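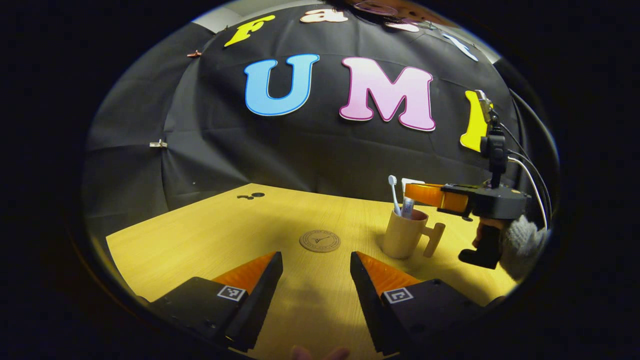
Where should the toothbrush and toothpaste be kept in a guest room that has no shelf over the sink? They should be kept together in the mug on the table, with a coaster set out for the mug to stand on.

August 16, 2019

The above rule was entered in the house book this morning and takes effect in all rooms of the Andberg guest house. It replaces the note from November, which placed toothbrushes in the drawer. The drawer was found to be unsuitable. Guests did not look there, and two sets were left behind in the spring and had to be mailed.

Room 3 was prepared first. The table is of light wood and marks easily, so a round cork-colored coaster has been assigned to it. The mug is the beige ceramic one with the pale wooden handle. It holds one white toothbrush and one white tube of toothpaste, the tube standing with its cap up. No razor, comb or soap is to be added to the mug. These items remain in the cloth bag on the hook.

I gave some thought to the direction of the handle. It was decided that the handle should point to the right as one faces the table. A left-handed guest may turn it.

The two small holes in the tabletop were noted again. They have been in the record since the table came to us from the Dralleck office, and no repair is planned for this year. The wood is to be wiped with a damp cloth and then dried. Polish is not to be used.

An order for 40 toothbrushes was sent to Aubert before lunch, under number 2329. Toothpaste was not ordered. The supply closet was checked at the same time and holds 103 tubes, which will carry us well past the winter. The older tubes have been moved to the front of the shelf.

The mugs with wooden handles are to be washed by hand and kept out of the dishwasher. I have written this on a card and taped it inside the kitchen cabinet, where the previous card had come down.

Rooms on the upper floor will be prepared tomorrow. The guests from Zaltau are expected in the evening and have asked for extra towels.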